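FOR IMMEDIATE RELEASE

Ngui the harbour wombat returns to Orkivport for 53 new cartoons

Saltow studio Matix confirms seven-minute episodes, an October launch and no celebrity voices whatsoever

Matix, the animation studio above the old chandlery in Saltow, today announced that Ngui will be back on screens in October. The new series runs to 53 episodes of seven minutes each, every one of them set in the fictional port of Orkivport, where the ferries are late, the gulls are unionised and a wombat has somehow been put in charge of the lost property office.

Viewers who grew up with the original shorts will remember the arrangement. Somebody leaves something on the ferry. Ngui attempts to return it. By the end of the episode the object is back with its owner, the ferry is facing the wrong way and the harbourmaster is in the water. The studio has looked hard at this formula and decided to leave it alone.

"We had a long meeting about whether the harbourmaster should still fall in every week," said the series director. "It was a good meeting. There were sandwiches. He still falls in every week."

The new episodes pick up on what is, as far as anyone can tell, the morning after the last of the old ones. The ferry is still facing the wrong way. Ngui is still wearing the cap, which remains a size too large, and still has no lines beyond a range of hums, sighs and one word per episode. The word is different each time. In the opener it is "umbrella".

WHAT HAPPENS IN THE FIRST ONE

In "The Tuba Wants Collecting", a tuba is handed in at the counter with no name on it. The rules of the lost property office, which are painted on the wall and have been added to by several hands over the years, say that anything larger than the shelf must be returned by sundown. Ngui sets off through Orkivport with the tuba on his back, is mistaken for the marching band, and is followed down the main street by a crowd that grows until it includes the actual marching band, who are looking for their tuba.

The harbourmaster tries to stop the parade on the grounds that it has no permit. He goes in at the five-minute mark, which is early for him.

Later episodes deal with a grand piano, a beehive, somebody's wedding, a fog that has been left behind by a neighbouring port, and a small boy who has not been lost at all but likes the biscuits. There is also a two-part story told mostly from inside a suitcase. The studio accepts that this one may divide opinion.

HOW IT WAS DRAWN

The characters are drawn by hand and the backgrounds are painted in gouache, then scanned. Water is done separately by a part of the studio that does only water and is touchy about it. The title sequence alone took 2,355 drawings, a good share of which are the cap falling over Ngui's eyes and being pushed up again. The director asked for the fall to feel "inevitable, but not sarcastic", and the animators have asked that this phrase never be used in the building again.
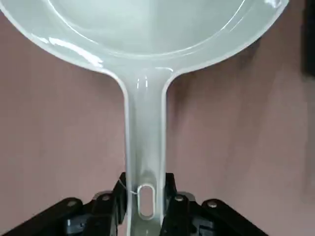 Marnie Threlkett
Publicity manager, Matix

The sound was recorded in Saltow too, largely in the stairwell, where the echo is better than anything the studio could afford. Music comes from a five-piece band of brass, piano accordion and brushed drums. Each score was played live to the finished picture, start to finish, the way it was done on the old shorts. If a trombone comes in a touch late during the chase in "Bees, Care Of", it stayed because the bees looked better for it.

Ngui's hums have been recorded afresh. Fans have written in over the years to ask who does them, and the studio's policy has always been to say that Ngui does. That policy continues. The harbourmaster's voice is new and slightly deeper, and the splash is the original splash, transferred from tape. A newer, cleaner splash was tried and sounded like somebody being polite about a bath.

THE OLD SHORTS, TIDIED

Alongside the new series, Matix will release restored versions of the original cartoons. The picture has been cleaned of dust, scratches and, in one reel, what seems to have been soup. Colours have been matched to the surviving paint charts, so the ferry is once again the dull orange it was meant to be. For many years of repeats it was pink, and a certain kind of fan will tell you it should stay that way. They have been heard. It is orange.

Known mistakes have been left in. The lighthouse still changes sides between shots in "Mr Left Glove". The clock above the lost property counter still has two number fours. Ngui still has a tail for a few moments of "Low Tide, High Tea", and the studio still has no explanation to offer.

The episode long believed to be missing, "The Ferry Goes Sideways", is included. It was found in a can labelled "Misc.", on a shelf labelled "Misc.", in a room the studio had been meaning to get to. It isn't the best of the old cartoons. The middle sags and there is a song. But the last ninety seconds, in which the ferry, the fog and a runaway cheese all arrive at the same jetty, are as good as anything the original crew ever did, and the new team borrowed from them without shame.

FIRST SCREENINGS

Before the series goes out, the first four episodes will be shown on the big screen at the Saltow Picture Hall, with two of the restored shorts in between. The hall seats 400, or 300 if it rains, owing to the part of the roof that is under discussion. Doors open at 10 am and the program starts at half past. Children under five are free on a lap. Adults on laps pay full price.

There will be a display of background paintings in the foyer, including the large panorama of Orkivport harbour used in the titles. Please don't let anyone touch the water. The people who did the water will be there.

After the screening the director and members of the animation team will take questions. Based on previous outings they expect to be asked about the tail, the pink ferry and whether Ngui is meant to be a bear. He is a wombat. He was a wombat in the first drawing and he will be a wombat in the last. The confusion dates from a poster, and the poster was withdrawn.

Those who can't get to Saltow can see a short trailer on the Matix website. It runs for roughly a minute and contains no spoilers, unless you count the harbourmaster.

A WORD TO REVIEWERS

Preview copies of three episodes are available to press on request: "The Tuba Wants Collecting", "Bees, Care Of" and "A Fog From Up The Coast". We would be grateful if reviews didn't give away the word in each episode. It is one word. It is all he gets.

We'd also ask, gently, that nobody describe the series as "for kids of all ages". It is for children, who in test screenings laughed at the falling in, and for the people sitting beside them, who laughed at the permit. If you find yourself laughing at the gull with the clipboard you are among friends, and you may have worked in local government.

Stills, the episode list and a high-resolution drawing of Ngui with his cap the right way up are in the press kit. There is also a drawing with his cap over his eyes, which most editors seem to prefer.

ABOUT MATIX

Matix makes hand-drawn cartoons in Saltow. Its work includes the Ngui shorts, a number of well-liked station idents and one advertisement for floor wax that still gets fan mail. The studio is up two flights of stairs and the buzzer doesn't work, so please ring ahead.

MEDIA ENQUIRIES

Contact the Matix publicity desk through the press page of the studio website. Interview requests for the director are best made in the morning. Interview requests for Ngui will be answered with a hum.

ENDS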